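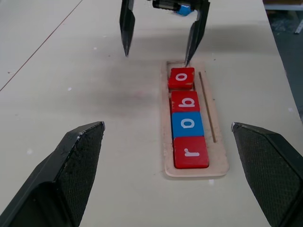 What does a learning system need from us before it can handle blocks by itself?

It needs plenty of examples of a person steering the arms through the job, recorded from start to finish, with the slow bits and the fumbles left in and marked as such. Most of our time since the last report has gone into making those examples.

Progress report to the Namidley fund
Project: Kordestani tabletop examples
Site: Clellonbridge workshop
20 June 2018

Where we are

We are really pleased with how this period went. The letter block task is now our main source of examples, and it has turned out to be a much richer little job than we expected when we wrote the proposal. The blocks are square, the tray is narrow, and the fingers have to fit in between without knocking a neighbour. A person does it without thinking. Steering a gripper through it takes patience, and you can feel yourself getting better over a morning (there has been some friendly rivalry over who has the smoothest hand).

We spell short words in the wooden tray. "Robo" has become the favourite, partly because the two o's let us ask a question we care about: does the system learn to pick any o, or does it get stuck on one colour? In our set one o is blue and the other is red, so the examples cover both.

How a session runs

An operator works for 25 minutes and then swaps out. We tried longer turns in the early weeks and the recordings got sloppy towards the end, with a lot of hovering and second guesses. Each session begins with the arms parked and the blocks placed by hand in a fresh layout. The operator then steers, says "done" when satisfied, and a second person labels the recording as clean, usable or spoiled. Spoiled ones are kept in their own folder. We think they will be handy later on, when we want the system to recognize that something has gone wrong.

The two of us who do most of the labelling disagreed quite a bit to begin with, mainly over gaps between letters. One of us wanted every block pushed up snug against the next. The other felt that a readable word was good enough. We have settled on readable, and record the gap as a separate note. All of the older recordings were relabelled to match, a dull job but well worth doing.

What the wrist view has given us

Adding the view from the wrist was the best change we made. From the overhead view alone, the fingers hide the block at the very moment that matters. With the wrist view we can see both fingertips and what lies between them, and the other gripper too when it comes in from the far side. Our first training run with both views made noticeably fewer grabs at thin air - a small test, but a cheering one.

Things that slowed us down

The finger pads wear. The tips get scuffed and scratched, and we want to know whether grip changes along with them, so pad condition now goes in the session notes. The paint on some letters is chipping as well. We have chosen to keep those blocks in use, as we would like the system to cope with a tired old r.

Moving files to the Billitz server was slow for 3 weeks and we lost some recording time to it. Transfers now run overnight.

Next steps

We plan to bring in words with new letters, then a second tray with a different finish. After that we want to try handing a block from one gripper to the other, something every operator has been itching to do. The full set of examples, with labels and session notes, is on track to reach you in December.

Spending is within the agreed budget. Our one request is to move the money left over from travel into spare finger pads. If you are happy with that, a short note back is all we need.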